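Plokdale helpdesk - ticket 729
Subject: Clothes folding episodes failing the check after upload
Status: resolved, leaving open for comments until the next batch
Site: Kiltden flat, bedroom

Opening note

Hello all, me again. I've been doing the folding task at the Kiltden flat this month and a big chunk of my uploads have come back with a red flag next to them. The message is always the same one, "left and right out of step", and then the episode gets dropped from the training set. Out of 292 episodes I sent up, the flagged ones are nearly all from the bedroom. The kitchen ones went through without a murmur, so I don't think it's my laptop or the upload itself.

I'm using the two hand-held grippers with the normal settings, nothing clever. The task card says to take one item from the heap, lay it flat, fold it, put it on the pile, then go back for the next. Bedroom setup is as follows.

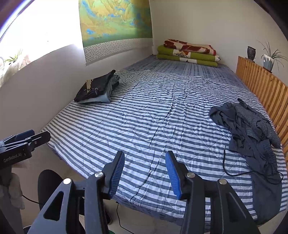
Bedroom, folding task. Loose clothes on the right, folded pile on the left.

What I've tried so far:

Restarted both grippers, left one first and then the other way round. No change.

Swapped the cables over. I had high hopes for this one as there's a fair bit of black cable about when you work at the bed, and I did wonder if I was tugging on one with my knee. Still got flags on the next lot.

Did the open and close test at the start of every episode (all the way open, all the way shut, three times). Both sides read fine on the screen.

Wiped the pads. They didn't look mucky but it's on the list so I did it.

Can somebody look at episode 14 from the last batch? That's the worst of them. The replay has the right hand closing on a pair of trousers well before the left one has even set off, and I know I didn't do it like that.

Update 1

Thanks for the quick answer. You asked whether the flags come at the start of an episode or further in, so I went back through and had a proper look with a cup of tea. They come further in. The first few seconds line up nicely and then the two sides drift apart, and the longer I go on the worse it gets. Short episodes get away with it. That explains the kitchen too, I suppose - wiping a worktop takes me no time at all, whereas a heap of clothes goes on a bit!

You also asked about the striped quilt, and whether the tracking could be getting muddled by a pattern that repeats. I did think of that. I ran 8 episodes with a plain sheet thrown over the top and got the same drift, so I've taken the sheet off again and gone back to the stripes. I'd like to keep them if we can. Real people have stripy beds, and the whole point of doing this in a flat is that the model sees something other than a bare table.

Update 2

Right, I think we're getting somewhere. I tried the older version of the Hekitley recorder that was still on the spare laptop and did a short run with it. No drift whatsoever. Same room, same clothes, same me. Then I went back to the new version and the drift was there again by the second garment.

While I was at it I noticed something else, which may want its own ticket. With dark clothes the grip label is sometimes late.

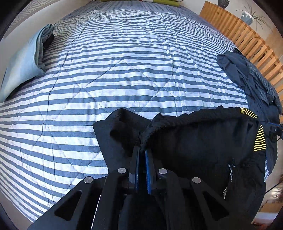 The label is meant to flip to "holding" when the fingers stop closing, but with thick stuff like a sweatshirt they stop a good way short of shut and the recorder seems to sit there waiting for more. On thin things it's spot on. I can fix these by hand in the review screen, it's just slow going and I'd sooner be folding.

Update 3

Had the reply from the Espinoza end and it makes sense of the whole thing. The new recorder only matches the two clocks once, when you press start. The old one kept checking all the way through. There's a tick box for it under the recording settings, called "keep in step", and the update had switched it off. I've ticked it, restarted, and done a full session in the bedroom with no flags at all. Episodes of every length, both hands busy, all green.

For anyone else with the same trouble:

1. Open recording settings before you put the grippers in your hands.
2. Tick "keep in step" and save.
3. Close the recorder completely and open it again. Saving on its own didn't do it for me.
4. Record one long episode and check the end of the replay as well as the beginning.

Still to sort out: the old flagged episodes. I'm told the drift is steady enough that they can probably be lined up again afterwards, so please don't delete them yet. I've moved the lot into a folder called bedroom-drift. The late grip label I'll put in separately, with a few thick and thin garments side by side so you can compare. If you'd like particular items in that, let me know before I put the clothes away.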